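Print this article | E-mail this article

4. Results: the small equipment of the guest toilet

4.1 What the households keep within reach

In the previous section we explained how the homes were chosen and how the diaries were collected. Now we turn to the toilet room itself. Our interest is in the small things that surround the fixture: the bin, the paper, the shelf, the brush, the spare roll, and also the written matter that comes with the fixture and stays on it for years. These objects are cheap and they are rarely discussed in the literature on domestic hygiene, where the attention goes mostly to surfaces and to cleaning agents. In our material they appear very often. Of the 3390 diary entries, 337 mention the bin and 272 mention the paper holder, and many of these are complaints.

The complaints about the paper holder are of two kinds. The first is that the holder is mounted too far back, so that a seated person must turn the shoulder to reach it. The second is that there is only one roll, and the reserve is kept in another room. Households in Flurgate, where the apartments are older, reported the first problem more than the second. In the Marero buildings it was the opposite. We think this comes from the narrow plan of the Marero toilet rooms, in which almost every position on the wall is near to the hand, but where there is no cupboard and so no natural place for a reserve.

A double holder with a shelf on top solves the second problem in a simple manner. It was installed by residents themselves in several homes, and those who had it wrote about it with some satisfaction. One resident of Marero noted that she now puts her phone and her glasses on the shelf and no longer on the edge of the sink. Another wrote that the two rolls are used in an irregular order, because guests take from whichever is nearer, and so both finish in the same week. This small disadvantage was mentioned by other participants too, and we return to it in Section 5.

4.2 The bin and its place

The bin in the toilet room has a different character from the bin in the kitchen. It fills slowly, it receives light and dry waste for the most part, and it is easily forgotten. Participants preferred a tall and narrow form, since the floor is small and must be mopped. The question of the cover divided them. Those in favor of a covered bin spoke of smell and of appearance. Those in favor of an open bin said that a cover is one more thing to touch and one more thing to wipe. Figure 6 belongs to the second group: the bin is open, it has a black bag folded over the rim, and it stands on the floor against the wall to the left of the toilet.

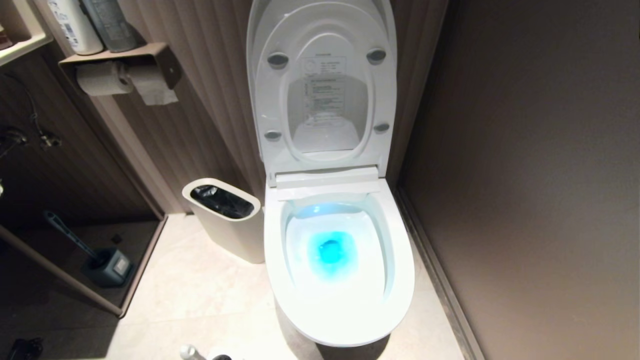
Figure 6. Guest toilet with open bin, shelf with two rolls, and label under the lid.

How often should the bag in a toilet room bin be changed?

Once a week is enough for a home of two or three persons, and sooner if the bin has received anything damp.

This is the rule that we gave to participants at the start of the study in March, and most of them kept to it without difficulty. The exceptions were homes with an infant, where the bin was used for wipes and had to be emptied each evening. In the diaries from these homes the bag is the most frequent subject of all. We noticed also that people who folded the bag well over the rim wrote less often about bags that slipped down inside. We did not ask about this, and so we can only report it as it came.

4.3 Labels that remain in place

A less expected result concerns the printed label on the underside of the lid. When the lid is raised the label faces the user, and it is then the only text in many of these rooms. We asked the participants if they had ever read it. The greater part had not, although some had lived with it for several years. Two residents had tried to remove it and had stopped when the glue began to leave marks. One had covered it with a sticker chosen by her son.

The label in Figure 6 is of the dense type, with small lines of dark text and small icons in rows. Such a label has the form of an instruction sheet, but it is placed where a person has little reason to stay and read. In the interviews, Lockyer proposed to participants that the same content could be given on a card, to be kept with the papers of the house. The idea was well received, but when we asked where these papers were kept, the answers were not certain. A card that is put in a drawer is perhaps read even less than a label that is seen every day.

The label also makes cleaning harder at the corners, where the paper or film begins to lift. The rubber bumpers are a related case. Dust and dried drops collect at the foot of each bumper, and the cloth passes around it and not under it. In the Ralitz homes, the residents who cleaned with an old toothbrush reported that this part took them no additional time once they had the habit.

4.4 The wall behind

Finally, a few words about the wall. Slatted panels in a wood finish have become common in the renovated rooms of our sample, and they give a warm look to a narrow space. Gilchrist residents liked them very much. The ribs, however, hold dust along their full height, and a damp cloth moved from side to side does not enter between them. The participants who were content with their panels had all arrived at the same method, a soft dry brush moved from top to bottom, before the floor is washed. Those who washed the floor first had to do it again.

We did not find that the panels changed how people used the bin or the paper. They did change where things could be hung, because residents hesitated to drill through a finish that is difficult to repair. A shelf was therefore placed once and then left where it was, even when the family later judged that it was too high.

Print this article | E-mail this article

Comments

Saskia Donnelly
I read this with much interest as we have the same ribbed panels at home. The dry brush works, but please mention that a paint brush is too stiff. I scratched mine near the light switch.

Didier Gautier
In 4.2 the open bin gets off too easily, I think. With a dog in the house there is no discussion, you need the cover. Did any of the homes have animals?

Piyumi Pramanik
Reply to Didier: a few did, and they all had the bin on a windowsill or behind a door. It is in the appendix, under the Flurgate entries.

Shabani Mohamedi
I went to read the label under my own lid after this. It says not to stand on it.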